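Chapter 2
How Arabic Letters Came to the Printed Page and the Screen in South Asia

Before you read

In this chapter you will study how the scripts of the Arabic family were prepared for printing, for the typewriter and finally for the computer. We will give most attention to Urdu, Sindhi and Pashto, and the last part of the chapter will look at smaller languages which came to the keyboard much later. You do not need to read any of these languages to follow the chapter. The letters which are discussed are always named in English letters also.

When you finish the chapter, you should be able to explain the difference between a letter and a letter shape, to describe the two main writing styles, Naskh and Nastaliq, and to say why one of them was harder to put into a machine. You should also be able to discuss the question of who decides what the alphabet of a language contains.

Key words: script, alphabet, letter shape, joining, ligature, baseline, Naskh, Nastaliq, encoding, font, keyboard layout

2.1 A shop in the bazaar

Fahad Butt was 14 years old when he began to work in his uncle's printing shop. The shop made wedding cards, school notices and small books of poetry. The uncle did not set the Urdu text in type. He paid a katib, a trained writer of the script, who wrote every page by hand on yellow coated paper. The writing was then moved to a plate, and the plate was used for printing. If the poet changed one word after the page was written, the katib had to scratch out the word and write it again in the same space. If the new word was longer, the whole line had to be written again.

In the same street there was a shop which printed in English. Its owner bought metal type and could change a word in a few minutes. Fahad asked his uncle why they could not do the same. The uncle answered that their letters "do not stand still". It is a good answer, and the rest of this chapter is in some way an explanation of it.

2.2 Letters and their shapes

In the Latin alphabet, as it is used for English, a printed letter normally keeps its shape. The letter b looks the same at the beginning, in the middle and at the end of a word. For a printer this is very comfortable. He needs one piece of metal for small b, another one for capital B, and the work can start.

In the Arabic script most letters join to their neighbours. A letter which joins on both sides can have four shapes: one when it stands alone, one at the beginning of a joined group, one in the middle and one at the end. A small number of letters join only to the letter before them. After such a letter the writer must begin a new group, even inside the same word.

The reader does not think of these four shapes as four letters. A child in school learns one name, one sound and one place in the alphabet. But the machine of the past did not know names and sounds. It knew only pieces of metal, and each shape needed its own piece. We must therefore keep two ideas separate for the whole chapter. The letter is the unit which the reader knows. The letter shape is the mark which appears on paper.

Besides this, some pairs and groups of letters melt together into one special form. Such a form is called a ligature. In a rich writing style the number of ligatures can grow to many thousands, and a skilled katib makes them without thinking, in the same way as we do not think about our feet when we walk.

2.3 Naskh and Nastaliq

The same letters can be written in different styles. Two of them are important for us.

Naskh is the style in which most Arabic books are printed. The letters sit on a line which is almost level. Because of this level line, called the baseline, it was possible to cut Naskh into metal pieces and put the pieces side by side. The result was not always beautiful in the eyes of calligraphers, but it could be read easily.

Nastaliq grew in Persia and became the loved style for Urdu. Here each joined group begins high and goes down towards the left, like a person who walks down a short stair. The height of the first letter depends on how many letters follow it. The dots must also find their place, and they must not touch the letters of the line below. A metal piece which is correct in a short group will therefore be too low in a long one.

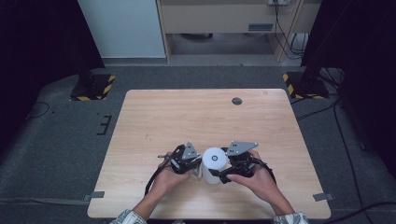

Figure 2.1 Hand-held grippers and a white cylinder on a wooden tabletop.

Sindhi and Pashto took another road. Both of them are mostly printed in Naskh, and so the movement of the baseline was not their main problem. Their difficulty was the number of letters. Sindhi has sounds which Arabic and Persian do not have, for example the sounds which are made by drawing the air inside, and for these it uses letters with additional dots. Pashto has its own letters with small rings. A machine which was made for Arabic did not contain them, and a printer who bought this machine had either to change it or to spoil the spelling.

2.4 The typewriter years

A typewriter has a limited number of keys. With a shift key, each key can print two marks. The designers of typewriters for these scripts had to choose which shapes they would keep. A common solution was to give only two shapes to many letters, one for the beginning and the middle, and one for the end and for standing alone. The typed page looked a little poor, but an office could use it.

Every such choice made somebody unhappy. In the memories which he wrote for his family, the retired clerk Faisal Rind describes his years at an office machine which had no key for two of the Sindhi letters. He typed the nearest letter and added the missing dots with a pen. On a busy day, he writes, he added the dots to all the copies after lunch, and his fingers were blue until the evening.

We can learn from this memory that a missing letter is not only a technical matter. If thousands of letters and forms leave an office with the wrong spelling, people begin to see the wrong spelling as normal. The machine becomes a kind of teacher, although it has never been asked to teach.

2.5 From shapes to codes

The early computer systems for Urdu followed the way of the katib. Whole joined groups were written by a calligrapher, stored as pictures, and called by the program when the user typed the letters. The pages were beautiful. But a file made in one program often could not be opened in a different one, and it was hard to search for a word in it.

The modern way is different. Each letter receives one number, which is called its code. The computer keeps only the codes, in the order in which we read the letters. A font then chooses the correct shape for each letter when the text appears on the screen. The idea which we met in 2.2, the difference between letter and letter shape, is now built into the machine.

The two jobs are done by different people. One group decides which letters have a code. Another group draws the fonts. Naveed Abbasi, who drew the font called Zurum, kept a notebook of the words which he used to test his work. He did not choose elegant words from poetry. He chose names of villages, medicines and spare parts, for the reason that such words bring letters together in unusual ways. In the notebook there are more than 3,000 of them, and 71 are marked with a red cross. These were the words in which the dots still touched each other in the first version.

2.6 Who decides?

When a language has no long tradition of printing, its speakers may not agree about its alphabet. In the valleys north of Swati, a small town which we will visit again in Chapter 5, the teacher Tanveer Dogar and the linguist Callum Rutherford prepared a first reading book in the language of the local children. Dogar wanted to use only letters which the children already knew from Urdu, so that they would not have to learn two systems. Rutherford wanted a separate letter for each sound. They argued about one single letter through the whole month of January.

At the end they printed two sample pages and gave them to parents in the village. The parents read both pages aloud without much trouble. Their main complaint was that the word for "grandmother" was spelled in the manner of the next valley.

We will come back to this reading book in section 2.9, where both of the pages are printed in full.

Questions to think about before you continue

Take a short sentence in your own language. Which marks in it would be missing if you had only an English typewriter? How would you write them?

Ask an older member of your family how wedding cards or notices were made when they were young. Write down the words they use for the tools and for the people who did the work.

Look again at the complaint of the parents in 2.6. Is it a complaint about the script, about the alphabet or about the spelling? Keep your answer, as you will need it for the exercise after section 2.7.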